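Print this page | E-mail this page
Filed under: Residents > Minutes & Notices

Brikia Court Tenants' Association
Minutes of the regular meeting, 27 September 2021

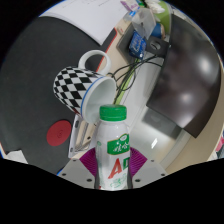
Called to order at 7:13 by Mireille Haddadin, in the chair, which was the folding one with the bad leg. Quorum was reached when Mr. Rikard came in to complain about the noise and was asked to stay.

1. Minutes of the last meeting
Approved with one correction. Mr. Abou Jaoude did not "storm out" in July. He left at a normal speed and would like that on record.

2. Laundry room
The second dryer is still out of order. Pronis, who service the machines, sent a man who looked at it, agreed that it was out of order, and left an invoice for $338. The chair has written to ask what the $338 was for. The reply says "diagnosis."

Mrs. Oberlin moved that the invoice not be paid until the dryer dries something. Seconded by several people at once. Carried.

There was a long discussion of whether wet clothes left in a washer may be removed by the next person. Present rule: yes, after 15 minutes. Mr. Abou Jaoude feels 15 minutes is harsh. Mrs. Oberlin feels it is generous and has acted accordingly. No change to the rule. Removed clothes are to go on the folding table and not, as happened in August, on the radiator.

3. Bicycles
Three bicycles are still chained to the back stair rail. One of them has no wheels, so the owner is presumably not in a hurry. Tags will go on this week, and anything still there in November goes to the charity shop on the corner, if they'll have it.

Mr. Rikard asked if the rule covers scooters. The chair said it did now.

4. Front door
The new lock works well from the inside. Tenants coming home are having less luck. The landlord's office has promised a locksmith and given us ticket number 666, which was received in silence. Until then, please pull the door toward you, lift, and turn the key at the same time. Please do not prop the door open with the fire extinguisher.

5. Courtyard planting
We have $666 in the garden fund. (The secretary checked this against the ticket number and it really is both.) Two proposals:

a) A small maple by the bench. Cost $338 delivered, the same as having a dryer looked at.
b) More gravel.

The maple passed, 7 votes to 4. The gravel party asked that leaf raking be added to the November agenda, and that people who voted for the maple bring their own rakes.

6. Noise
Mr. Rikard was finally given the floor. The piano on the third floor is being played after ten at night. He does not object to the piano so much as to the one piece, which he believes he could now play himself. The pianist, present, apologized and offered to learn another. Mr. Rikard said he would need to hear what it was first. Left to the two of them to settle.

7. Other business
The hallway bulb by apartment 13 has been replaced — thank you to whoever did it. The missing recycling lid has been found on the roof. There were no questions about this.

The chair reminded everyone that dues were due at the start of the month. Several members remembered other engagements and the meeting closed at 8:50.

Next meeting: first Tuesday in November, same room. Bring a chair if you have a good one.

E-mail this page | Print this page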